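Sundus Shared Workshop
Arm Build Group, minutes of the meeting of 2021-04-19

Chair: Rafail Economou
Minutes of the previous meeting were read and approved with one correction. The filament order was placed with Katsaros, not Ballinari.

1. Gripper fingers

The ribbed finger is holding up better than the first casting. It gripped the orange container at an angle, with the clear cap on, and the group agreed the shape can stay as it is. The rubber skin has a small torn or scuffed patch at the padded tip. Rafail will look at whether the mold needs a thicker wall there or whether a glued patch is enough for now. No new casting until that is settled. 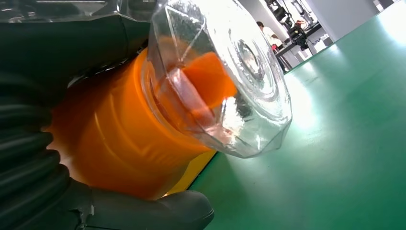

Reading time: 2 minutes

The clear faceted cap throws strong highlights into the wrist camera. A matte spray was suggested and turned down, as we want to keep the caps clear. Exposure will be lowered first and the result brought to the next meeting.

2. Two-arm setup

Discussion of the hands with separate fingers. The clear film stays on the fingers for all work with detergent bottles and other household containers. Members are asked to replace it when it wrinkles over the sensor pads and to put the roll back in the Sulta cabinet.

Cable on the left arm: the loop along the side was thought to be too long by two members. Rafail prefers the slack until the full reach has been tested. Left as is.

The detergent bottle remains the standard object for side grips. Next on the list is passing it from the left hand to the right. The right hand should wait open with the palm facing in, and the close command should go out only after the left has stopped moving.

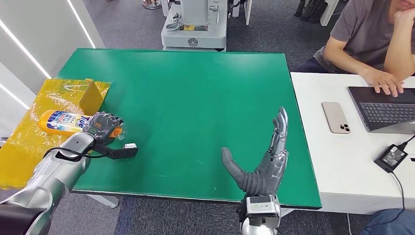

Page 2 of 2

The green mat is slightly worn. It was agreed to keep it for this build and to look at a replacement when the arms are next taken off.

Laptops and phones may stay on the white desk during runs. Whoever is at the keyboard keeps the stop command ready.

3. Money

The limit for the whole build stays at 3000 dollars. Approved tonight: 300 dollars to Ballinari for two spare finger joints and a bracket, and 25 dollars for film. A request for a second power supply was held over.

4. Other business

The software notes are out of date. The startup order in them still refers to the old controller. Anyone who has changed a setting in April should add it to the notes before the next session.

Bench time after 5 must be booked on the sheet by the door.

Next meeting to be set by email.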